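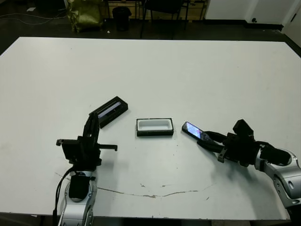

Neighborhood History > Messages

Re: [Laretti] Where does the district actually end?

Hi all,

Picking up on the boundary thread from earlier in November. The quoted part is what I'm replying to.

> The walking map puts the north edge of Laretti at the rail
> cut. My mother always said it stopped at Soomro Street and
> everything past that was Grekport. Does anyone know which
> one the city uses? Also, was the old button factory ever
> counted as ours?
> Tegwen Gwilliam

The city uses the rail cut, but only for voting. The electoral district was redrawn when Grekport was annexed, and the line was moved 3 blocks north so the two districts would come out closer in size. Before that it ran down the middle of Soomro Street, so your mother was right for the years she lived there.

The library's street directory has 1,184 households listed under Laretti in the last edition before the change. I checked the pages for the blocks between Soomro and the tracks and they are all under Grekport. The parish used a different line again, one block east of the school, and I have not found a map of it.

On the factory: it is the Tasent building, at number 57. The directory lists it under Laretti in every edition I looked at. The studios came in later, when the upper floors were rented out to printmakers and a couple of bands. There were roughly 12 tenants when I had a space on the second floor. The sign over the loading door is still the original as far as I know.

If anyone has a tax bill or a deed from the north side of Soomro dated before the annexation, I'd like a scan. The district name should be on the first page, near the lot number.

The walking map should probably show both lines. I can send the cross streets to whoever is redoing it.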